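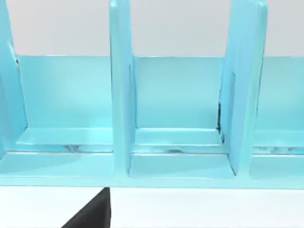 Section 6. Running the demonstration on an open day

Read this section before visitors arrive. It assumes the Rident station has been installed and that the Javel simulator starts without errors. If it does not, go back to Section 5. Do not try to fix the simulator with people standing behind you.

The sales sheet calls this demonstration "hands-free." It is not. Plan on one operator at the keyboard and a second person to talk to the visitors. Lutz Janssen ran it alone at the Deninitz open day in December and spent most of the day with his back to the room.

6.1 Before the doors open

1. Start the simulator and load the scene named ORGANIZER. The cyan organizer should stand on a white tabletop with a plain wall behind it.

2. Open the close view on the second monitor. You should see the upright dividers and the front lip of the organizer. In the starting pose a black gripper finger shows at the bottom of the view, just under the lip.

3. If the finger is missing, press Reset Pose once and wait. Pressing it again while the arm is moving puts a second command in the queue, and the arm will carry out both.

4. Run the placing task five times with the sound off. Write down every result, failures included. Keep the sheet at the station.

Note: Small dark specks may show where a divider meets the floor of a compartment, and glints may show in the narrow band under the steps. Changing the lighting preset moves them around but has never removed them on our machines. Leave the preset alone.

6.2 During the demonstration

1. Tell visitors at the start that they are looking at a simulation. Several guests at Engelhardt took the close view for live video, and the host let them think so for most of a morning. Please don't.

2. Press Run. One full cycle takes 38 seconds at normal speed.

3. Keep the speed setting at Normal. The Fast setting looks better from across the room – it also skips the contact check, so the finger can pass straight through the lip and the task will still be scored as a success.

4. If the arm stops short of the organizer, wait for the message line to change before touching anything. Then press Hold, followed by Reset Pose.

5. When someone asks how often it works, read them the numbers from your own sheet. The start screen shows a success rate of 76 percent. We could not find out which version of the task that figure came from, and we have not been able to repeat it.

Caution: If a real arm is wired to the same controller, switch the controller to Sim Only and take out the key before you press Run. The on-screen switch alone does not cut the link.

6.3 Questions you will get

Can it do this with a real organizer? Say that this demonstration doesn't show that. A clean run in the simulator tells you the motion plan holds together under the simulator's rules for contact and friction, and those rules are generous.

Does it learn while we watch? No. The policy is fixed when the scene loads. Two runs may differ slightly because the starting pose is varied, and visitors tend to read this as improvement.

6.4 Closing down

1. Press Hold, then End Session. Save the log when asked.

2. Copy the day's results from the sheet into the log. Do not leave out the runs nobody was watching.

3. Return the key to the controller only after the simulator has closed.

Section last revised 8/6/24.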